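Home Thread Replies Media Likes Search Log in

Jul 4, 2019

Notes on finishing an old softwood tabletop with hardwax oil. Mostly numbers. I kept a log this time and would like it somewhere I can find it.

The top is glued up from reclaimed boards out of a shed in Inskip. Moisture content on arrival was 14 percent on the pin meter. I stickered it indoors until it held at 9 percent for two weeks. Not going to oil anything above 12.

Flatness first. Straightedge across the grain showed a hollow near the middle, deepest at board three. I planed the high boards on the diagonal and left the hollow alone where it was under half a millimeter.

Sanding: 80, 120, 150, stop. Going to 220 on pine closes the surface and the oil sits on top. The Timent data sheet says 150 for softwood. I agree with it for once.

Vacuum, then wipe with a barely damp cloth to raise the grain. Let it dry overnight. One light pass at 150 by hand, with the grain. Do not use the orbital for this pass.

Oil is Timent satin, clear. Pad is a white Nadelex, cut in quarters. The red ones are too coarse and leave lines you only see from the window side.

Coverage: 59 ml on the first coat for the whole top. The can claims more area per liter than I got. Old wood drinks. End grain took a second pass within the same coat.

Wipe off everything that has not soaked in after 15 minutes. All of it. Residue goes gummy and stays gummy. Use a cotton cloth and turn it often.

Oily cloths go flat on concrete outside or in a sealed metal can with water. They self-heat when bunched up. I know this is on every label. It is on every label for a reason.

Second coat after 24 hours, much thinner. Total oil for both coats came to less than the sample tin. A third coat added shine and no protection I could measure, so I sanded it back on the test piece and left it off the top.

Two more pictures of wood: 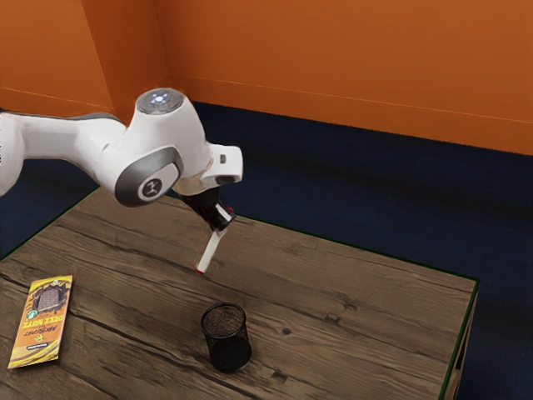
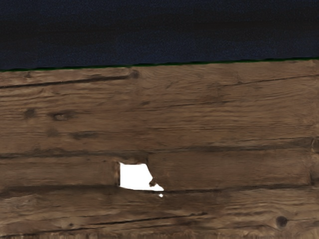 Cure time. Dry to touch is overnight. Full cure is up to 9 days at room temperature, longer if the room is cold. No water rings test before then, no hot cups, no tablecloth.

Water test on the offcut, after full cure: one drop, 30 minutes, no mark. Coffee, same interval, faint ring, gone after a wipe with oil. Red wine left a mark. I have not found an oil where it doesn't.

Cost was 183 for everything, including pads I already had and priced at what I paid. The Vivero oil is cheaper per can but needs three coats on pine, so the difference is small.

Someone asked about darkening. Pine under clear oil goes amber. If you want it to stay pale, get the version with a little white pigment and test it first. It can look chalky in knots.

Recoat schedule: spot repair when water stops beading, full coat once a year. I will check the offcut again in August and post the meter readings under this.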